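Cirnbridge's refill and weigh shop opens its doors in February

The Cirnbridge Weigh Shop, a new place to buy dry goods by weight and refill your own containers, opens in February in the old seed merchant's on Clerkska Lane. Doors open at 10 in the morning, and the first kettle goes on well before that.

The shop has been set up by Chaudhry Provisions, a family grocer already known in Wusulberg for its spices and pulses. Customers will find 27 kinds of beans, grains and flours to begin with, along with tea, dried fruit and washing powder. There is no smallest amount. If a recipe asks for a spoonful of caraway, a spoonful is what you can take home, and we are delighted to be able to say so.

Shopping by weight is simple once you have done it a time or two. Bring a tub, a jar or a bag from home, have it weighed empty at the work table, fill it, and have it weighed again. You pay only for what went in. Clear tubs are handy, as you can see how far you have got, but anything clean and dry with a lid will do. Carrier bags are welcome too, however creased – there is a crate for them beside the scale, and anyone who has come out without a bag may help themselves.

The scale has a steel tray with raised edges and sits in the middle of the green table, with the bag crate at the left-hand end.
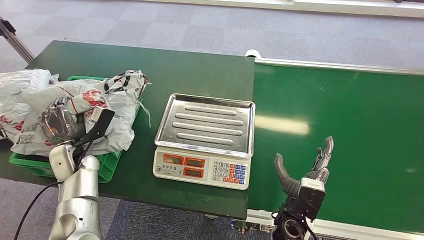
Chaudhry Provisions said the weighing was the part it was most looking forward to, as people tend to talk while they wait and usually end up swapping recipes. The firm added that staff would gladly do the sums for anyone who would like to know the price before they fill up.

During a trial last autumn, held over two weekends in the Cirnbridge market hall, 377 containers were filled. Red lentils went first, then porridge oats, and the rye flour had to be fetched from Wusulberg twice. Several shoppers asked for smaller scoops, so there are now two sizes at every bin. Others wanted the labels printed larger, and that has been done as well.

In the opening month, everyone who brings a container will get 5 per cent off their first fill. Old jars in good condition can be handed in at any time and will be washed and put on the shelf by the door, free to take.

The shop is on one level, with room for prams and wheelchairs between the bins. Bicycles can be left in the yard behind, through the side gate. Suggestions for new stock can be written in the book by the till – split peas and buckwheat are already in it.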